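**Unit 5: Moisture Movement in Timber**
Course handout, Furniture and Joinery Stream, Konden Trades College, Lodville campus

Students are expected to have read this handout before the practical session. It supplements, and does not replace, the chapter on seasoning in the set text. Questions arising from the reading should be directed to the unit coordinator, Rasmus Kütt.

## 5.1 Bound water and free water

Water is held in timber in two ways. Free water occupies the cell cavities and is the first to leave when a log is milled and stacked. Its removal reduces the weight of the board considerably but has little effect on its dimensions. Bound water is held within the cell walls. Once the cavities have emptied and only bound water remains, the timber is said to have reached its fibre saturation point. Any further drying causes the cell walls to contract, and the board shrinks.

Moisture content is expressed as a percentage of the oven-dry mass of the sample. A green sample weighing 1,000 g which is reduced to 700 g after oven drying has therefore lost 300 g of water, and its moisture content was close to 43 per cent. Students frequently divide by the green mass in error. Marks will be deducted where this occurs in the assessed worksheet.

## 5.2 Direction of movement

Shrinkage is not equal in all directions. Movement along the grain is small enough to be disregarded in most furniture. Movement across the grain is greatest tangentially, that is, in the direction of the growth rings, and is commonly close to twice the radial figure. A backsawn board will accordingly move more across its width than a quartersawn board of the same species, and is more inclined to cup.
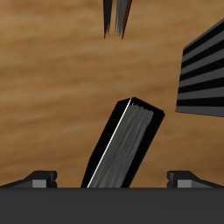 *Page last changed: Jan 1, 2024*

Grain direction should be established before any setting out is done. On a wide panel, the maker must assume that the width will alter with the seasons and that the length will not. Fixings which restrain the panel across its width will in time produce splitting or a failed glue line.

## 5.3 Allowing for movement

The following methods are accepted for assessment pieces:

- slotted screw holes in cleats, with the slot running across the grain of the top
- timber buttons engaging a groove in the rail
- frame and panel construction, with the panel left unglued in its grooves
- breadboard ends, glued at the centre only

Metal shrinkage plates may be used with the prior agreement of the coordinator. Panels should be finished on both faces, including those not on show, so that moisture is exchanged at a similar rate on each side.

## 5.4 Equilibrium moisture content

Timber left in stable conditions will eventually neither gain nor lose moisture. The value at which it settles depends on the temperature and relative humidity of the surrounding air. Stock brought from an open shed into a heated or air-conditioned room should be stickered and left to adjust before machining. Meter readings are to be taken at three points along each board and entered in the workshop log.

## Further reading

Priedītis, *Seasoning for the Small Workshop*, chapters 2 and 4 (library reserve).
Clokilier, *Notes on Panel Construction* (available from the coordinator).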